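Talking sourdough, rye and 4 a.m. starts with the baker at Baptiste

Print this page | E-mail this story

I had been buying bread at Baptiste for a couple of years before I worked up the nerve to ask the baker for an interview. She laughed at me. "About what? It's flour and water!" Then she told me to come by at 4 in the morning if I was serious, and I think she figured I wouldn't show.

I showed! I was half asleep and wearing two different socks, but I was there, and she handed me a coffee before I could say hello.

She didn't set out to bake. She grew up over in Lekby, studied bookkeeping, and spent her twenties doing payroll. "I liked the numbers fine," she told me. "What I didn't like was lunch." She got tired of sad sandwiches and started making her own loaves at home, then extra ones for the office, and pretty soon people were leaving cash on her desk. 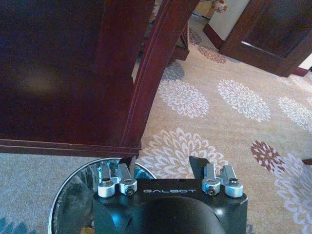
VILLICO, May — The first thing you notice on a bakery morning is how quiet it is. No radio. I asked her about that and she shrugged. "I listen to the mixer. If the dough's too stiff, I hear it before I feel it."

She makes 16 kinds of bread over the course of a week, though never all of them on the same day, and the dark rye is the one she worries over. It's her grandmother's recipe, more or less. "Hers was a brick," she said. "A delicious brick, but you needed a saw." She went through a whole winter of bad rye before she got it where she wanted it (softer in the middle, still plenty sour), and she ate every one of those failures with butter.

I wanted to know what home bakers get wrong, mostly because I am one and my loaves come out looking like hats. She didn't even let me finish the question.

"They're in a hurry. They read that it takes four hours, so at four hours it goes in the oven. Your kitchen in January is a different place than your kitchen in July. Look at the dough!"

She's also firm about weighing things. Her everyday loaf starts with 600 grams of flour and 100 grams of starter, and she'd like us all to throw our measuring cups in the river.

Would she ever open a second shop? People keep asking her to try Sturberg, where the rents are lower and the parking is better. She made a face. "Then I'd be driving back and forth with a clipboard. I'd be back in payroll."

By the time we wrapped up there was a line at the door, and she sent me home with a rye under my arm. I'd eaten the heel of it before I got to my car.

Reader comments (3)

ryeguy: Best rye in the county. Get there early or forget it.

Marmalade Mom: My loaves look like hats too!! Buying a scale this weekend.

old_mill_road: Please come to Sturberg. We will carry the clipboard for you.

Contact us | Copyright, all rights reserved | Back to top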